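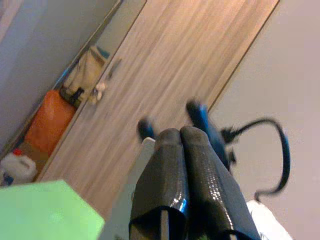
Weidong Liang learned to tune pianos in his uncle's shop in Onden, where the first thing he was allowed to touch was a broom. He is 41 now and looks after most of the uprights and a few of the grands in the county, including the ones at Flullbridge Music School.

"I swept for one summer and then my uncle gave me an old upright with eleven broken strings," he said. "He told me to come back when it held a tune. That took me until Christmas."

Liang does two or three pianos a day. A regular tuning takes him 90 minutes, longer if the instrument has been neglected. He starts with the A above middle C, sets the middle octaves by ear, and works outward from there. He owns an electronic tuner and uses it mainly in schools, where there is often a band practicing down the hall.

"I have nothing against the machine," he said. "It's good for the first pass. But two pianos of the same model won't want exactly the same tuning, and I'd still want to listen to the octaves myself."

Most of his calls come in June, after the recitals are over, and again when people turn the heat on in the fall. Dry air is what he gets asked about most. The soundboard shrinks, the pitch drops, and the owner assumes something has broken. He tells people to keep the piano away from radiators and outside doors, and to buy a cheap humidity gauge before they buy anything else.

I asked what he charges to bring back a piano that has sat untouched for years. He said it depends on the tuning pins. If they still grip, a pitch raise and a second visit may be enough. If they don't, the bill can go to almost 2,000 dollars, and he will usually advise against it.

"People don't like to hear that," he said. "It was their grandmother's. I had a woman in Pevivora who paid for the whole job anyway, and she plays it every night, so I guess she was right."

His own piano is a small upright he got for free from a church. When I asked how often he tunes it, he had to think.

"Last year," he said. "The low end needs work — I'll get to it."

He takes new customers by phone, mornings before nine.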